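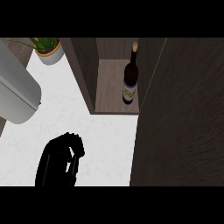

Section 4: Setting Up the Stindby Wine Log

Before you start, install the Stindby app and create an account. If you already have a Grernel account from the old version, use that. The password rules have changed, so your old password will be politely refused and you will be asked to make up a worse one.

4.1 Creating your first rack

1. Open the app and tap Racks, then New Rack.
2. Give the rack a name. "Kitchen" is fine. "The Cellar" is also fine, even if it is a shelf.
3. Enter the number of slots. The free plan allows 100 bottles per rack and 200 in total.
4. Tap Save. The rack will show as empty. Do not take this personally.

Note: Slot numbers start at the top left. If you number yours from the bottom, go to Settings, Layout, Flip.

4.2 Adding a bottle

1. Tap the plus sign.
2. Type the producer, the vintage and the price. Price is optional, and can be hidden from other people in your household under Settings, Privacy.
3. Choose a slot. Bottles without a slot go to Loose, where they will stay until you feel guilty.
4. Set a Drink By year. Stindby will remind you every August until you open the bottle or delete the reminder. Most people delete the reminder.

Caution: Removing a rack also removes every bottle in it from the log. The real bottles are unaffected.

4.3 Importing a list

Spreadsheets must be saved as CSV, with one bottle per row. The importer stops at 200 rows. If your file has 205, the last five are skipped and listed in a message at the end, which you should read before tapping it away. Merged cells are not supported, and neither are comments such as "ask Dad."

4.4 Sharing

1. Open the rack and tap Share.
2. Enter the other person's email address.
3. Choose View or Edit.

Caution: Anyone with Edit can mark a bottle as drunk. The log records the name and the hour, but it cannot get the wine back.

To undo an entry, see Section 5, Corrections and Regrets.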